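Chapter 4
Cloth: Threads, Loops and Patterns

Go and pull one shirt out of your closet. Any shirt will do, though an old one is best, because the fabric has had time to loosen up and show you how it was made. Now hold it close to a window and look at it with one eye shut, as near as you can focus. You're about to see something most people wear every day of their lives and never look at!

Almost every piece of clothing you own was made in one of two ways. Woven cloth has two sets of threads that cross at right angles. Knitted cloth is built from loops, each one pulled through the loop below it. The difference sounds small, but it decides how a garment stretches, how it tears, how warm it feels and how it wears out. By the end of this chapter you'll be able to tell the two apart with your eyes closed.

Texture and pattern are separate questions, and we'll keep them separate. A fuzzy surface can hide a knit or a weave underneath. Stripes and checks can be printed on top after the cloth is finished, or they can be built in by changing the color of the threads as the work goes along.

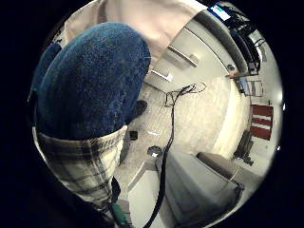 Figure 4.1 Dark blue fabric with a fuzzy surface, next to a plaid in cream, off-white, black and gray.

We'll start with weaving, where the words are old and worth learning. The threads stretched lengthwise on the loom are the warp. The thread that travels back and forth across them is the weft. In the simplest pattern, called plain weave, the weft goes over one warp thread, under the next, over the next, and so on to the edge. Bedsheets are often made this way (so are a lot of handkerchiefs), and you can make a decent sample yourself with a piece of cardboard and some yarn. That's Activity 4A, and please don't skip it.

Then there's twill. In a twill the weft skips over more than one thread at a time, and each row shifts over by one, so the skips line up in slanting ridges. Denim is the twill you probably know best. Its warp is usually dyed blue and its weft left white, and that's why the inside of a pair of jeans looks so much paler than the outside.
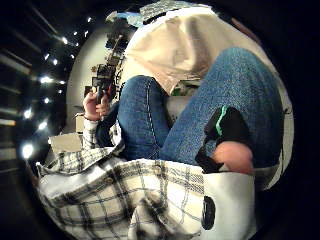
Those slanting ridges do real work. With fewer crossings in the cloth, the threads can be packed more tightly together, and the result is heavy, strong and still able to bend. Run a fingernail across a twill and then across a bedsheet — you can feel the difference right away, and sometimes you can even hear it.

Odette Millet, who taught weaving for years in the town of Riviere, used to hand her beginners a scrap of cloth and a pin and let them pick it apart before they were allowed near a loom. We've borrowed her idea for Activity 4B. Her students kept their scraps in a notebook, and by July the good ones were as thick as a brick.

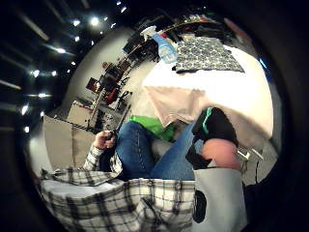 Plaid is where the arithmetic comes in. A weaver lays out the warp in a set order of colors, say 8 black threads, then 8 white, and repeats it across the whole width. If the weft follows the same order, you get squares of solid black, squares of solid white, and squares where the two colors cross and your eye blends them into gray. Two colors of yarn have given you three shades. Add a third color and you get six! Problem 3 at the end of the chapter asks you to work out why, and to find a rule that holds for any number of colors.

Before you read on, find one woven item and one knitted item at home and keep them beside you. Pull each one gently lengthwise, then across, then corner to corner. Write down which direction gives the most. You'll need those notes in Section 4.1, where we take up the question of stretch.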